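Let the Hands Do the Explaining

Opinion, by Despina Janevski

I spent most of November learning to put things into bins with a tool strapped to my wrist, and I would like to argue that it was time better spent than the two years I gave to writing motion scripts. I know how that sounds. I liked writing motion scripts! But I have changed my mind about how a robot should be taught, and I want to make the case while I'm still excited about it.

When I started at Isero, you taught an arm by telling it where to go. Every waypoint had a number, and if somebody moved the table you began again. Donnie Cruickshank, who trained me, kept a file of 1,459 waypoints for one packing line in Birnport, and he could tell you what a good many of them were for. It was beautiful work in its way. It also broke whenever the boxes came from a different supplier.

Showing is another thing altogether. You pick up the mug, you put down the mug, and the recording keeps all the small decisions you never knew you were making: the little slowdown before contact, the way you come in from the side when there's a bowl in the way. I couldn't have written those down if you had paid me by the line. I didn't know I did them.

There are two camps on how the showing should be done, and people get surprisingly heated. One likes remote control, where you sit with a pair of leader arms and the real robot copies you. The other (mine, these days) likes a gripper you simply hold and walk about with. Remote control has one great thing going for it, which is that whatever you record, the robot has already managed to do. I don't dismiss that. On our Morov bench we still use it for anything with a drawer or a hinge, where a hand will happily pull at an angle the arm can't reach.

But it is slow. On a good afternoon I could get 30 clean demonstrations through the leader arms, and then my shoulders were finished. With the hand-held gripper I did 97 in the same stretch and went home cheerful. More to the point, I did them in other rooms, on other people's tables, with whatever was lying there.
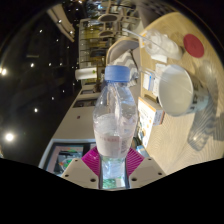
Variety matters more to me than polish, and I'd take a slightly clumsy set from a dozen messy tables over 2,000 perfect ones from the same clean bench. A drinks bottle is my favorite argument for it. The walls crumple, so the shape you close on is different from one bottle to the next, and I like to take it low down with the ribbed pads, as with the blue-capped one, where there's a tumbler, a tipped bowl and a straw sharing the table. Try writing a rule for that bottle. I did once, for a customer called Havlíček, and it ran to four pages and was hopeless with anything half full.

The fair objection is that hands are inconsistent, and that a model trained on five people learns five sets of bad habits. Yes, it can. Donnie grabs everything as if it were about to run away, and you can spot his recordings a mile off. My answer is to have more people do it, and to let them watch their own recordings afterward. I got better within a week just from seeing how often I hovered.

I would also like to see the job treated as skilled work, with proper breaks and a say in which tasks get recorded. The person holding the gripper knows by lunchtime which grasps are awkward, and for now that knowledge mostly stays in the break room. Put a notes box on the recording screen and read what people type in it. We added one at Isero, and the first useful entry was about bottle caps.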